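Ridach Recipe Standardisation Project: progress report to the Gunnlaugsson Fund, second reporting period

Prepared by Liis Toom, recipe development. Checked by Vibeke Ladefoged, test kitchen.

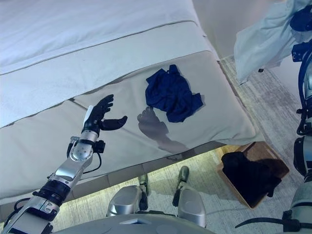 1. Scope of this period

The grant covers the rewriting and retesting of the Ridach recipe collection so that each dish can be cooked from the printed text by a household cook with ordinary equipment. The collection holds 347 recipes. The first reporting period dealt with soups, pulses and plain baking. The present period, which closed at the end of April, dealt with cold sauces, dips, relishes and quick pickles.

Work was carried out in the Stismont test kitchen on the existing equipment. No purchases above the agreed limit were made. The weighing scales were checked against the reference weights at the start of each testing day and the results entered in the kitchen log.

2. Method

Each recipe passes through the same stages as before. The original text is read for missing quantities, unclear steps and units that need converting. A working version is then written with all dry and solid ingredients in grams and all liquids in millilitres, spoon measures being kept only below 15 ml. The working version is cooked by the person who wrote it, and then by a second cook who has only the printed page. Questions from the second cook are written on the page itself and are not answered until the dish is finished.

A recipe is signed off when the second cook's result matches the first on yield, texture and seasoning. Yield is taken by weight. Texture and seasoning are judged by tasting, with both batches at fridge temperature and again after they have been left out for half an hour. Cold sauces often taste under-salted straight from the fridge, and the earlier practice of tasting once only had led to three entries in the old collection being printed with too much salt.

3. Results by group

3.1 Avocado and other fruit-based dips

The main difficulty was the word "medium" applied to avocados. Flesh weight varied too widely for the lime and salt quantities to hold. All entries now give the weight of prepared flesh first and the likely number of fruits second. Lime juice is given in millilitres.

Discolouration was tested by holding covered batches overnight. Cling film pressed directly on to the surface gave the best result. Leaving the stone in the bowl protected only the part it touched, and that instruction has been removed wherever it occurred. A thin layer of water over the surface also worked but thinned the top of the dip when poured off, and the texture was marked down.

The mango and cucumber dip remains open. The second cook's batch separated within the hour on both attempts. Salting and draining the cucumber beforehand is the likely remedy and will be tried next.

3.2 Yoghurt and soft cheese dips

These needed the least work. The old text called for "thick yoghurt" without further detail, and the working version now asks for strained yoghurt or gives a straining step: muslin over a bowl, in the fridge, for 2 hours. Raw garlic has been cut by half throughout the group. Batches held overnight at the original quantity were judged too harsh by both cooks.

The beetroot version was the only one to fail on yield. The original did not say whether the beetroot was weighed before or after peeling. It is now weighed after cooking and peeling.

3.3 Herb sauces

Bunches have been replaced by grams of picked leaf. Stalks are kept for parsley and coriander and left out for mint, where they made the sauce stringy. Hand-chopped and machine-blended batches were compared. The blended sauce was smoother but turned bitter when the olive oil was added at the start and run at full speed. The instruction now is to blend the herbs with the acid and a spoonful of the oil, then stir in the rest by hand.

One green sauce in this group listed capers twice, in different quantities. The smaller quantity has been kept.

3.4 Relishes and quick pickles

All entries in this group are fridge pickles and are not intended for shelf storage. The old text was unclear on this point in several places. Each page now carries the same storage line, giving a limit of 6 days in a closed container in the fridge, which is deliberately cautious.

Brine strength is now stated as grams of salt per litre of finished liquid. Vinegar is specified by type and acidity. Red onion, radish and carrot pickles have been signed off. The green tomato relish has been cooked once by the first cook and is waiting for its second cooking.

4. Nutrition and allergen panels

Panels are being produced in the Flusance recipe software from the signed-off weights. The import was delayed at the start of the period by a fault in the way spoon measures were read: a teaspoon of ground spice was taken as a teaspoon of water, giving too high a weight. Ms Ladefoged has entered kitchen-measured weights for the spices in use, and the affected panels have been run again.

Sesame, mustard and celery are now flagged in the ingredient list as well as in the panel. Worcestershire sauce is flagged for fish unless the recipe names a fish-free kind.

5. Budget

Spending on ingredients was under the planned figure, chiefly through testing dips at half batch wherever the method allowed it. Spending on printing was over — the second-cook pages had to be reprinted after the change to the unit rules — and the two differences nearly cancel out. We ask for permission to move the remaining ingredient money into the next period, when the fish and meat dishes will raise costs.

6. Matters outstanding

The mango and cucumber dip needs a drained-cucumber test. The green tomato relish needs its second cooking. The spice weights need to be extended to whole seeds before the curry section is begun.

The policy on salt type is also unsettled. Fine sea salt has been used throughout, but several original recipes name flaked salt, and equal spoonfuls of the two do not weigh the same. We propose to print the weight in every case and to name flaked salt only where it is scattered on at the end. The Fund's view is requested before page layouts are fixed.

7. Next period

Work will move to salads and dressings, followed by rice and grain dishes. Vibeke Ladefoged will act as first cook for the rice dishes and Liis Toom as second. The salad entries share many dressings with the present group, and the signed-off quantities will be carried across without retesting where the ingredients are the same.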